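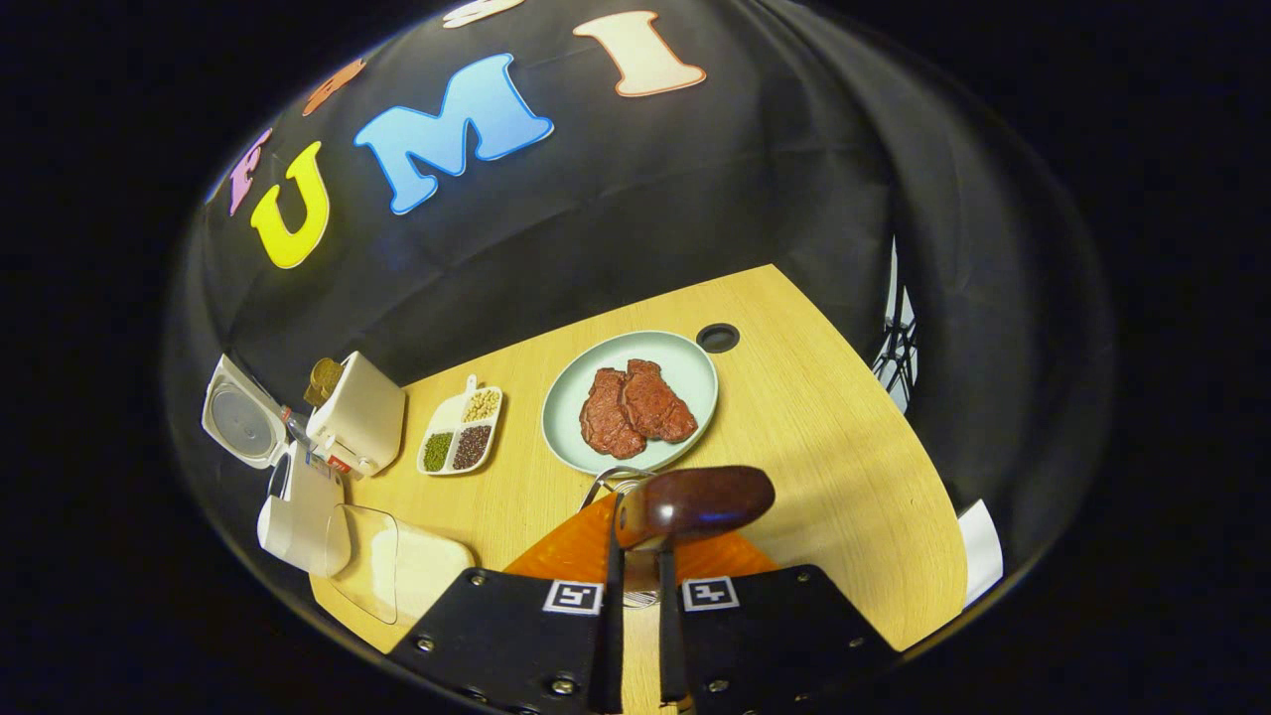 Fastham Paperback Listings

Catalog records for secondhand and new science fiction paperbacks, in one CSV file plus a small lookup table. The records were put together for people who run a used book shop or a reading group and want something to test a stock list against.

Contents

listings.csv: 2,000 rows, one per edition
publishers.csv: 30 rows, one per imprint, joined on imprint_id
CHANGES.txt: what moved between versions

Fields in listings.csv

There are 11 columns: record_id, title, author, series, series_number, imprint_id, year, pages, binding, condition, list_price.

series and series_number are blank for standalone books. A few omnibus editions hold more than one number in series_number, joined with a plus sign, so read that column as text.

year is the year of the printing, not the year the book first came out. If the copyright page gave no printing year the cell is blank.

binding is one of mass, trade or hard. The hardcovers came in with a box lot and were left in.

condition uses the shop's own grades: new, good, fair, reading copy. New books never have a grade other than new. Ex-library copies are marked down one grade whatever shape they are in.

list_price is in US dollars and does not include shipping.

Where the records come from

More than 1,000 rows were typed in from the shelf stock at the Vorent store. The rest were exported from the old Grerevska inventory program and cleaned up by script. Grerevska cut titles off at a fixed length, and we fixed the ones we caught. Leading articles were moved back to the front of the title, so "Long Orbit, The" is now "The Long Orbit".

Known problems

Accented letters were lost in the export. Polák shows up as Polak in older rows, and both spellings are still in the author column. Match on the plain form until the next version.

Page counts for trade paperbacks sometimes include the ads at the back.

Two rows can describe the same edition in different conditions. They have different record_id values and should not be merged.

Loading

Files are UTF-8 with a header row and comma separators. Titles containing commas are in double quotes. Spreadsheet programs tend to turn series numbers like 1+2 into something else, so set the column type on import.

Version

Current version released 15 December 2019. The July version had the imprint name in every row and is no longer kept.

License

Free to use and change. Please keep this file with any copy you pass on.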